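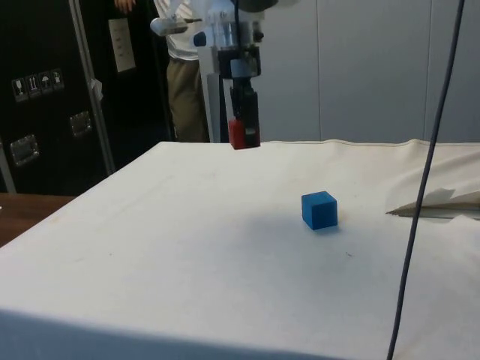

Product Review: Ruva Color Blocks, Classroom Set
Prepared for the Patmont Early Learning Resource Library
Reviewer: Josefina Benítez
February 10, 2023

Scope of the review

The Resource Library lends play and teaching materials to preschools, family child care homes, and kindergarten classrooms. Before a new item enters the lending catalog, it is evaluated for finish, durability, ease of cleaning, storage, and value. The present review covers the Ruva Color Blocks in the classroom set, which the Library purchased at the regular price from its usual supplier, Zapata. The manufacturer had no part in the evaluation and did not see this text before it was published.

The set was in use for 15 weeks at two member sites. Staff at both sites kept a written log, and the blocks were inspected again on their return.

Contents and finish

The blocks come in solid colors with no letters, numerals, or printed pictures. Red and blue are the strongest of the colors and can be told apart easily from across a room. The yellow is paler than the picture on the carton suggests, and under warm lighting two staff members recorded it as cream. Sites that intend to use the set for color naming should check the yellow in their own room first.

Edges are slightly eased but remain crisp enough for the blocks to sit flat against one another. No splinters, rough seams, or raised spots were found on delivery. The paint is even on all faces. A faint odor was noted when the carton was opened, and it was gone after two days on an open shelf.

Cubes within the set are consistent in size. The longer blocks are less so. When two were stood side by side, a small difference in height could be felt with a fingertip, and a bridge laid across them rocked a little. Children at the sites did not remark on it, but adults building models for copying exercises did.

Use at the table

The blocks were tried on a bare table, on a low-pile rug, and on a table covered with a plain white cloth. The covered table gave the best results for guided work. Colors stand out clearly against white, the noise of a falling block is much reduced, and a block set down near the edge is less likely to slide. The cloth should be pulled smooth before building begins, as a fold under the first block will tilt everything placed on top of it. A long drop at the front of the table is best avoided with younger groups, who tend to pull on it.

On the bare table the painted faces proved somewhat slippery. Towers of up to 6 cubes stood without difficulty on all three surfaces. Above that height the rug became unreliable.

The size of the cube suits a single adult hand well and can be managed by most four-year-olds in the same way. Three-year-olds generally used both hands. The set is not suitable for infants, and the age guidance on the carton should be followed.

Durability and cleaning

Wear was light. Several corners showed small chips in the paint at the end of the trial, chiefly on the blue cubes, which were the most popular. The faces kept their color. A damp cloth with mild soap removed crayon, paste, and fingerprints. Washable marker left a pale stain on two of the yellow blocks. The blocks should not be soaked, and the maker's leaflet says the same.

Storage

The carton is the weakest part of the product. The lid tore along one side in the second week, and there is no tray or divider inside. The Library has moved its set to a lidded bin from Wiltitz, sold separately, which holds all the blocks with some space remaining. Borrowing sites will receive the set in this bin and are asked to return it the same way.

Comparison and value

The Library's older block set costs less and includes more shapes, but its colors have faded and its cubes vary noticeably in size. For free building in large groups, the older set remains adequate. For sorting, matching, and copying simple arrangements, the Ruva set is clearly the better choice.

Rating and availability

The Ruva Color Blocks are recommended for purchase and for lending, with reservations about the carton and the shade of the yellow. The set will be available to member sites beginning in April. Requests may be placed through the catalog under Table Play, and the loan period is six weeks with one renewal.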